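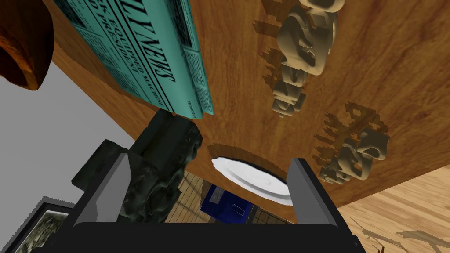
Gripper open and empty, with the table and newspaper beyond.

Jollham simulator, wrist fault gallery. On Monday, August 9, 2021, the wrist joint ran past its soft limit in 9 of 273 trials. No alarm was logged. Renders were pulled by Triin Ots; grey fingers are the right-hand gripper.

Next, the gripper open again, facing a plain dark grey surface. 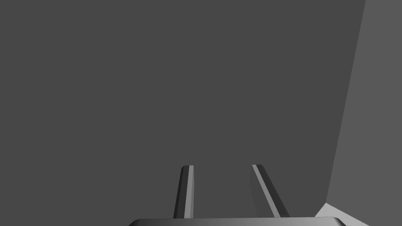 Why did the limit check stay silent?
It read the commanded angle and ignored the measured one, so the overshoot never reached the comparison.

Fingers at the lower links of the tan chain sculpture. The newspaper is at left, with part of the masthead legible. 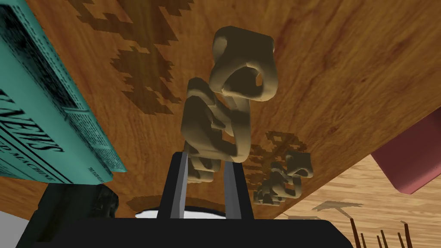
Corrective action
The check now reads the measured angle and stops the arm at 15 degrees before the hard stop. Irja Saarinen will rerun the full set in September.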